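Lirkwood sets aside money for two more robot arms

8/6/24

Lirkwood will buy two more robot arms for its Stumberg site, operations manager Yurii Zakharchenko told staff. The order goes to Bakke, which quoted delivery in about 30 weeks. Spare grippers and a 7-year service plan are in the same budget line. Training comes out of a separate fund, and 80 hours have been booked so far.

A decision on new floor mounts was put off until December, when Skallell is due to send its prices.

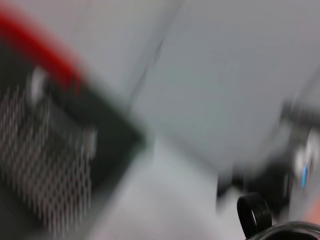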